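2022-08-13
Workshop notebook, manipulation bench
Subject: equipment plan for the next purchasing round

The purpose of this entry is to record where the equipment plan stands before the request is submitted. Figures entered below replace those in the previous plan. Colleagues who hold quotations that have not yet been copied into the shared folder are asked to add them before the request is closed.

Ceiling for the round is 3132, all items included. Of this, 3000 is set aside for hardware and the remaining 132 for freight and small parts. No carry-over from the previous round has been granted. Anything above the ceiling must wait until October, when the second request opens.

Items under consideration:

Gripper, parallel, two-finger. Quotations received from Bokier and from Plarkov. The Bokier unit is the cheaper of the two and ships with one set of flat fingers. The Plarkov unit costs more but includes a mounting plate that fits our existing wrist flange. If the Bokier unit is chosen, the plate must be machined in house, and the shop hours have to be charged to this same line.

Spare fingers. We wish to hold 2 sets in reserve. The narrow pattern is preferred for tabletop items. Soft pads are to be quoted separately; the supplier's bundle includes a size we do not use.

Controller license, Nouri. Renewal is due during the round. The quoted term is 6 months. A longer term was requested and the reply has not been received. The license is entered as a fixed cost and is not open to trade against other lines.

Washable bench covers, Lavamix. Deferred. The existing covers are serviceable.

Method for the gripper decision. It was agreed that the choice would be prepared in simulation before any order is placed, using the kitchen object set. The finger models supplied with each quotation are to be loaded in turn and tried against the same objects, with the arm base and the furniture left where they are. The objects selected are those which gave difficulty in the spring: the shaker, the shallow dish, and the small lidded jar. Clearance on each side of the object is to be noted at the moment before closing, and again with the object leaning, as upright placement flatters every design.

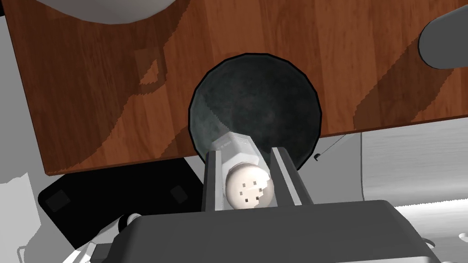 Nouri support wrote back that simulated clearance should not be used as the sole basis for a purchase, and recommended that we ask both suppliers for a loan unit before committing the hardware line. The reply added that loan periods are normally arranged by the supplier's regional office and that return freight is paid by the borrower.

The recommendation is accepted in part. Return freight on two loan units would take most of the 132, leaving very little for fasteners and cable. It is therefore proposed to request a loan from Plarkov only, the stroke of that unit being the one in doubt. For Bokier the published drawing is complete, and the finger spacing can be checked with a printed dummy.

On the simulation itself, two matters should be settled before results are quoted to anyone outside the group. The shaker is modeled with a faceted body, and contact on a flat panel may not behave as it would on a round one. A smoother mesh should be substituted for at least one series of trials. The shaker and the dish should also be tried separately, so that a fingertip reaching the dish is not recorded as a fault of the grasp.

Storage. The new unit will go in the locked cabinet beside the charging shelf. The lower drawer has to be cleared first; it still holds the old suction parts, and these have not been written off. The write-off form requires the original inventory numbers, two of which are missing from the labels.

Open points:
Written term for the Nouri license, with price for the longer option.
Loan conditions from Plarkov, including insurance in transit.
Shop hours for the Bokier plate, if machined here.
Separate quotation for soft pads.
Inventory numbers for the suction parts.

The comparison table is on the shared drive under the purchasing folder. Please enter changes in the table itself and initial the row. Quotations sent by e-mail only will not be counted.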